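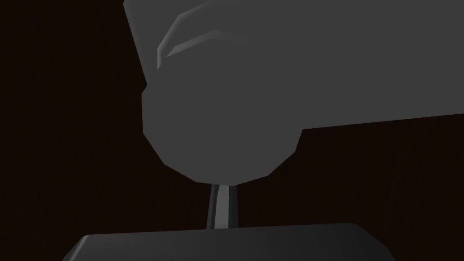 Figure 29. Gripper, gray, simulated view.

Section 4: Setting Up Your First Shipyard Budget in Mernel

Welcome back! By now you should have Mernel installed and your login working, so we can get to the part most people bought the program for, which is keeping track of what a naval hull costs while it is still being built. Pour yourself a coffee, as the first setup takes a little patience.

1. Open the Programs menu and choose New Hull. Give the ship a short working name. We will use Ranon, our practice frigate, all through this section.

2. Enter the contract type. If your contract has a fixed price for the hull and a separate line for the radar and weapons (many do), tick Split Contract now. It can be changed later, but you will have to re-enter your ceilings.

3. Type in the labor hours for each building block. Ranon has 31 blocks, and you are welcome to paste them straight in from a spreadsheet.

Note: Mernel reads hours in units of 1,000. If you type 123, the program understands 123,000 hours.

4. Set the warning level for each block. Yvette Gill, who wrote our sample files, likes hers fairly tight at the start of a build and a bit looser once the hull is in the water, and you may find that suits you too.

5. Press Save Baseline, and wait for the green bar to finish.

Caution: Do not close the window while the baseline is saving. A half-saved baseline has to be cleared by your administrator before you can start again.

6. Print the summary page and have your program manager sign it before you enter any change orders. Change orders are covered in Section 5.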